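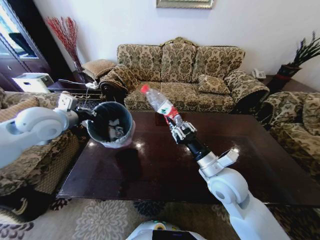 Abb. 1: Aufnahme im Wohnzimmer, beide Arme mit Objekt (Becher links, Flasche rechts).

Projektbericht: Demonstrationen für die Aufgabe »Couchtisch abräumen«
Teilprojekt Vokorari, Bearbeitung: Liliana Galli, Ubaldo Tedesco

1. Aufgabe
Ziel des Teilprojekts war ein Datensatz, mit dem ein Modell das Abräumen eines Tisches durch Nachahmung lernen soll. Der Roboter wird dabei von einer Person ferngesteuert, aufgezeichnet werden die Kamerabilder von Kopf und Handgelenken sowie die Gelenkstellungen beider Arme. Wir haben uns auf kleinen Abfall beschränkt: Papierknäuel, Verpackungen, leere Flaschen. Geschirr wurde nicht ausgewertet.

2. Aufbau und Ablauf
Eine Episode beginnt mit beiden Armen vor der Tischkante und 6 Teilen auf der Platte. Der Abfalleimer steht links neben dem Roboter auf dem Boden.

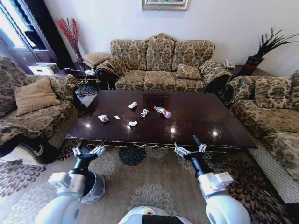
Die Reihenfolge der Griffe war anfangs freigestellt. Das führte zu sehr unterschiedlichen Bewegungen, deshalb gilt seit Juni die Regel, vorne zu beginnen und nach hinten zu arbeiten. Nach jeweils 30 Episoden wurde die Bedienung gewechselt. Insgesamt liegen 1.254 Episoden vor, davon haben wir 300 für die Prüfung zurückgelegt. Abgebrochene Versuche sind enthalten, aber gesondert markiert.

3. Ablegen im Eimer
Das Loslassen über dem Eimer war schwieriger zu steuern als das Greifen. In der Kopfkamera verdeckt der Arm oft die Öffnung, die Handgelenkkamera zeigt sie besser. Wir haben vereinbart, den Greifer erst zu öffnen, wenn er über der Öffnung steht — auch wenn das pro Griff Zeit kostet.

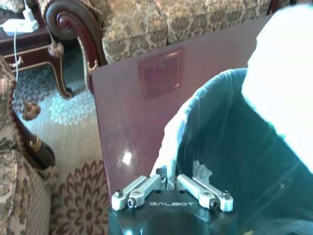 Mahnaz Zarei wandte in der Zwischenbesprechung ein, dass eine so strenge Regel dem Modell zu wenig Korrekturen zeige. Man solle einen Teil der Episoden absichtlich mit schlechtem Anfahrweg aufnehmen und dann nachsteuern. Diesen Vorschlag haben wir für die letzte Aufnahmereihe übernommen.

4. Probleme
Die lackierte Tischplatte spiegelt stark. Helle Flecken wurden von unserer automatischen Vorbeschriftung mehrfach als Papier erkannt und mussten von Hand entfernt werden. Flache Schnipsel sind mit den zwei Fingern kaum zu fassen, hier gibt es die meisten Abbrüche.

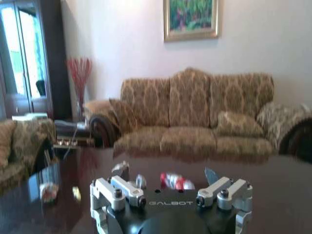
Mirko Ferri schrieb dazu an den Rand des Entwurfs, die Spiegelungen sollten im Datensatz bleiben, ein Modell ohne solche Bilder werde in einer normalen Wohnung scheitern. Wir haben die Bilder behalten und nur die falschen Beschriftungen gelöscht.

5. Offene Punkte
Die Zeitstempel der Handgelenkkameras laufen gegenüber der Kopfkamera leicht auseinander, der Abgleich erfolgt bisher nachträglich per Skript. Außerdem fehlt eine zweite Umgebung mit mattem Tisch. Die Beschriftung der letzten Aufnahmereihe übernimmt Ubaldo Tedesco.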